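¿De verdad aprende un robot dentro de un ordenador?

Seguro que has leído algún titular de este tipo: «Un robot aprende solo a recoger la mesa». Suena genial. Pero antes de creértelo conviene hacer unas cuantas preguntas, y eso vamos a hacer con el proyecto Lorkard.

Lo dirigen dos investigadores, Tzu-hsuan Yu y Tetteh Gbeho. Querían que un brazo robótico aprendiera a coger una cosa pequeña y meterla en un bol. Tú lo haces sin pensar. A un robot le cuesta muchísimo, y si practica con piezas de verdad se pueden romper los boles, los dedos del robot o las dos cosas.

Por eso usaron un simulador, que es algo parecido a un videojuego. Dentro hay una mesa, un brazo y unos objetos, todo dibujado por el ordenador. El robot prueba, falla y vuelve a empezar. El programa se llama Preltby y repitió el ejercicio 200 veces.

¿Y qué tal le fue? En el simulador acertó 53 de las últimas 100 veces. O sea, un poco más de la mitad. Si tú metieras el yogur en la nevera la mitad de las veces y la otra mitad acabara en el suelo, en tu casa no dirían que ya has aprendido.

Luego viene la parte que los titulares se saltan. En octubre pasaron lo aprendido a un brazo de verdad e hicieron 19 intentos. Le salieron bien cuatro.

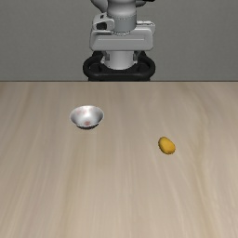

¿Por qué tanta diferencia? Un mundo dibujado es más sencillo que tu cocina. La luz no cambia si nadie lo programa, la mesa no cojea y una fruta pesa exactamente lo que dice el ordenador. En la realidad las cosas resbalan, ruedan y se aplastan un poco – y el robot no había practicado nada de eso.

¿Quiere decir que el método no sirve? Tampoco. Practicar así es barato y no rompe nada. Los propios investigadores escriben que todavía no saben si con más ensayos mejoraría. A mí me gusta que lo digan, aunque me gustaría más ver la prueba repetida por otro equipo.

La próxima vez que leas que un robot «ya sabe» hacer algo, busca tres datos: cuántas veces lo intentó, cuántas le salió y si la mesa era de verdad.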